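Cubbyhole shelf

A cubbyhole shelf is an open unit split up by upright boards, and I've got a soft spot for them (I own more than I should). Mine's a Brunton, 84 cm wide, and the back panel is what sells it for me: pale plywood with the grain running up and down, left bare so it catches the light!
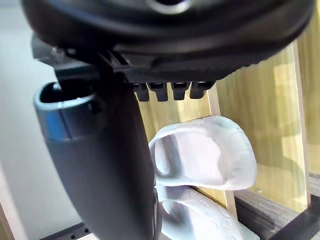

Coralie Mudgway reckons bare ply marks too easily and wants a coat of varnish on everything by September. Fair enough, but I like the colour as it is. Small white plastic bits can just lean against the wood, hearts and all.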